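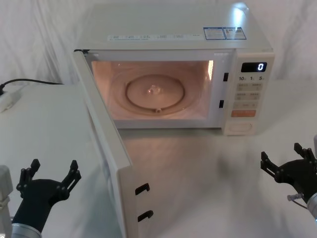 plumow_keys
I started piano at 31 and have one question about slow practice. My teacher at the Nouri studio wants every piece at half speed for the first two weeks, hands separate. I use the microwave in my kitchen as a timer, the white one with the orange start button, and I stop when it beeps. But at half speed the music falls apart for me. I cannot hear the melody anymore. Is this normal?

Zuver
Yes, normal. Sing the top line while you play. If you cannot sing it, you do not know it yet.

nudetti619
I disagree with your teacher a little. Two weeks is too long for a short piece. I put hands together on the second day, only four measures — then I go back and fix.

Zuver
And then you learn the mistakes together too. I did this with a Clementi sonatina and needed until March to clean the left hand.

nudetti619
Maybe you took too many measures. I said four.

plumow_keys
Thank you both. The piece is a minuet in G, 32 measures with a repeat. I will try singing, but my neighbor will suffer. Should I use the pedal when it is slow?

Zuver
No pedal for now. It hides the gaps between the notes.

nudetti619
On this we agree.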